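About Trorine

Trorine is a home storage and household organization company. We plan, supply and set up storage for apartments, family houses and small offices, and we teach the people who live and work in them how to keep it going. The company was founded by Divya Marar, who began by sorting out the mail room of a single apartment building, Lungu Court, and was soon asked upstairs by its tenants.

Today our staff of 21 looks after 1,539 registered households. Our showroom and workshop share one floor of the Bristov Building, where visitors may handle every bin, shelf and drawer insert that we supply before choosing any of them.

Our Approach

A Trorine plan begins with a visit to the home. Our planner records what is used each day, what is used each season, and what has been waiting for a decision. Most households already own enough storage. The difficulty usually lies in where it stands, and we will often move a shelf or a basket to another room before proposing a purchase.

We pay particular attention to the entryway and the living room floor, where parcels, chargers, toys and small household goods tend to gather. For these areas we recommend one open bin per room, light in color and low enough for a child to reach. Articles without a settled place go into the bin during the day and are put away in the evening. Mesh sides are preferred – they let air through and are easily wiped clean.

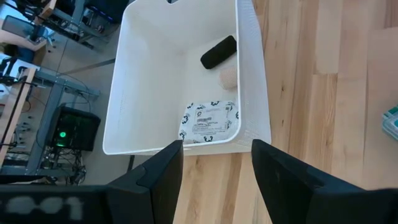 The open bin is intended for short stays only. Unopened mail and packages should leave it within a day, and anything that remains at the end of the week is given a permanent place or passed on. Lids are reserved for closets and for the long-term boxes in our Trorell range, which is stocked in 17 sizes.

Classes and Community Work

Aba Odoi directs our teaching program. Evening classes are held at the showroom from 6:30 p.m. and cover kitchens, closets, paper records and shared family rooms. Each July we offer 100 free places to households that have recently moved.

Visiting Us

The showroom is open to the public every weekday and receives groups by appointment. Home visits may be requested at the front desk or by telephone. A planner will confirm the date in writing, together with a short list of what to leave exactly as it is until we arrive.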